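Search Walterine Kids
Type a question…

Why does my phone battery go flat so fast?

8/30/19 · 40 shares · 6 comments

I had a message last week from a reader who was very cross with her dad's old phone. It said 9 per cent, she started one more game, and – poof! – black screen. She wanted to know where all the electricity had gone. I love this question, so let's have a go at it.

First, a small surprise. A battery doesn't really have electricity sloshing about inside it like juice in a carton. What it has is chemicals, and those chemicals are ready to do a job. Nearly every phone uses a lithium-ion battery. Lithium is a very light metal, and an ion is a tiny, tiny bit of something that carries an electric charge.

Inside the battery there are two sides with a sort of wall between them. The wall has holes far too small for you to see, and the lithium ions can wriggle through. When you use your phone, the ions move from one side to the other. While they do that, even tinier things called electrons travel round the outside, through the phone itself, and that's what lights your screen and plays your music. Plug the phone in and the charger pushes everything back to where it started (a bit like carrying your sledge back up the hill so you can slide down again).

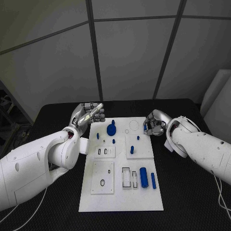

What uses up the most?

The screen, nearly always. It's big and it's bright, and making light takes lots of energy. If you turn the brightness up on a sunny day, your battery will notice!

Games come next. The phone has a chip that does its thinking, and a game with dragons and explosions makes that chip think terribly hard. You can often feel the back of the phone getting warm. Some of your battery's energy is turning into heat, and you can't play a game with heat.

Then there's signal. Your phone is always chatting to a phone mast, even in your pocket. If the mast is a long way off, the phone has to shout. My worst ever day for this was a camping trip in October near Brekow, where I got one little bar if I stood on a log. I hardly touched my phone all day and it was flat by teatime.

Last of all come the sneaky things, such as apps that keep checking for messages or asking where you are when you're not even looking at them. One of them won't do much. A whole crowd of them will.

Why do old phones get worse?

Every time the ions go back and forth, a few get stuck and never join in again. You wouldn't spot it after a day or a week. After a couple of years, though, the battery simply can't hold as much as it used to, so when it says it's full, it's a smaller sort of full. The phone also finds it harder to guess how much is left, and that's probably what happened with the 9 per cent.

Heat makes this happen faster. So please don't leave a phone on the car dashboard in summer, or charge it under your pillow – that one isn't safe either, as it can get much too hot.
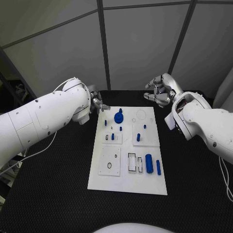

Habte writes that switching a phone off and on again every night must save loads of battery, and asks why I didn't put it in my list. Well, starting up is hard work for a phone, so you don't gain very much overnight. If you won't be using it for a whole weekend, then yes, switch it off!

Try this at home

You'll need a phone and a grown-up who says yes.

1. Ask your grown-up to open the settings and find the page called Battery.
2. Look for the list of apps. Which one is at the top? Have a guess before you peek.
3. Turn the brightness down to a level that's still comfy for your eyes.
4. Play the same game for the same time tomorrow and see whether you've got more battery left than today.

I did mine this morning and the top one was a map app I'd forgotten to close. Whoops. I'd have bet my lunch on it being videos.

One more thing, and it's a serious one. Never try to open a battery, poke it or squash it, even if the phone is broken. If a phone looks swollen, like it's eaten too much, leave it alone and tell a grown-up straight away. Old phones shouldn't go in the kitchen bin either. Lots of shops and recycling centres will take them, and some of the metals inside can be used again.
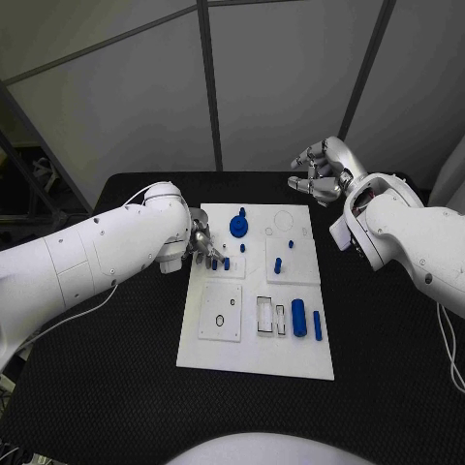 Silver fingers holding a small blue peg.

More from Walterine Kids
How does a touchscreen know it's my finger?
What is Wi-Fi made of?
Why do phones have more than one camera?
Where do deleted photos go?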